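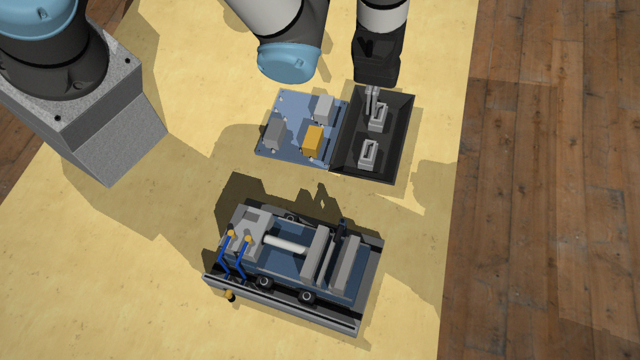
So I've spent most of this fall on a pretty narrow question: if you only train an assembly policy in simulation, how much of the mess around the parts do you need to put in? The sim workcell I've been using has the arm over a tray of grey socket-like parts, with the blue board sitting right next to it and a big vise-like fixture in front. For months I had the board and the tray lined up square with the table, because that's how the file came to me and I never touched it. Now they get rotated a little every episode (a bit clockwise in this one), and the fixture gets its own angle. That one change did more for me than anything else I tried this year, and I want to write it down while I still remember the details.

Quick setup for people who don't follow me for this stuff. The task is picking a part out of the tray and seating it on the board. The policy sees camera images plus joint angles, and it puts out small motions. Demos come from a scripted expert that knows where everything is. The policy doesn't get to know any of that, poor thing.

Round one was 700 demos, everything square, only the parts moving around inside the tray. Training curves were gorgeous. Success in the same square layout was so high that I sent Yaneth a screenshot with way too many exclamation marks.

Yaneth Quispe (my labmate, much more suspicious than me) wrote back "now turn the board." I turned the board six degrees. The arm went exactly where the board used to be!! Every time. With total confidence.

What I think happened: the policy had learned the table. The edge where the yellow surface meets the floor was always in the same spot in the image, and so was the base of the arm, so it could get through the whole task by memorizing a couple of places to go. I can't fully prove that, but I did black out the pixels over the board in a handful of rollouts and it barely cared. Ouch.

Round two, I rotated things. Board and tray move together as one group, fixture moves on its own. I kept the number of demos at 700 on purpose so I couldn't fool myself with extra data. I did redo all of them from scratch, which tied up the machine we call Ritach for most of a week (sorry, Lizeth).

Result on the turned layouts: a huge jump. It went from basically never to most of the time. Result on the old square layout: a small drop. I went back and forth on whether the drop is real. I ran the square test again with 600 rollouts and different seeds and it's still there, so I'm calling it real. Small, but real.

The failures changed too, and this is my favorite part. Before, it missed by a mile. Now it gets to the right place and then fumbles the last little bit, usually by coming in with the gripper turned wrong for the part. I watched a whole evening of these with a bowl of popcorn. You start yelling at the screen.

Maritza Agudelo asked me at group meeting if the fixture matters at all, seeing as the arm never touches it in this task. Great question, and I had been assuming no! So I made a version with the fixture deleted and trained on that, then tested with the fixture put back in.

It got worse. Noticeably worse! My best guess is the shadows. The fixture throws these big jagged dark shapes on the table, and a policy that never saw them in training doesn't know what to make of them. When I turned shadows off in the test renderer, a good chunk of the gap closed. Not all of it, so something else is going on and I don't know what yet.

That sent me down a lighting hole for two weeks. I tried moving the light every episode, changing its brightness, changing how soft the shadows are. Moving the light helped. Softness did pretty much nothing. Brightness helped a tiny bit and made training slower to settle, so I dropped it. If somebody has a cleaner story about shadow softness I would love to hear it, my experiment on that one was kind of sloppy.

Things I did wrong, so you don't have to:

I randomized rotation around the center of the table for the first try. Bad idea, the board swung way out to where the arm could hardly reach, and the scripted expert started producing really weird demos with the elbow all scrunched up. Rotate each group around its own middle.

I also forgot to filter out layouts where the tray and the fixture overlapped. Physics engines do NOT like that. I had parts shooting off the table and those episodes went straight into the training set for a while. Elvira Apaza caught it from a plot where the part positions went off to somewhere near the moon.

And I changed the texture of the floor and the rotation range in the same run, so I had to throw that run out completely. One thing at a time. I know this, I teach this to undergrads, and I did it anyway.

How many demos do you need once everything rotates? I cut the set down to 175 to see. It still beats the square-layout policy on turned boards, easily, but the fumbling at the end gets much worse. So my current picture is that variety gets you to the neighborhood and quantity gets you through the door. I'd want to see it on a second task before I said that in a paper.

Real robot: not yet. We have the arm time booked on Wovach, and Gladys Lozano is helping me get the camera calibration into shape. My prediction, on the record, is that it reaches fine and struggles with the last bit, same as in sim, only more so. Yaneth's prediction is that the cables get in the way. We have a bet going. Loser buys lunch.

The layout generator is a couple hundred lines of Python and I'm cleaning it up to share. Right now half of the variables are named after snacks. Give me a week or two.

Oh, and a few of you asked about the overlap check: I just draw a rectangle around each group, with a bit of padding, and resample if any of them touch. Super dumb, runs fast, hasn't let a bad one through so far. Going to go feed the cat and kick off another run.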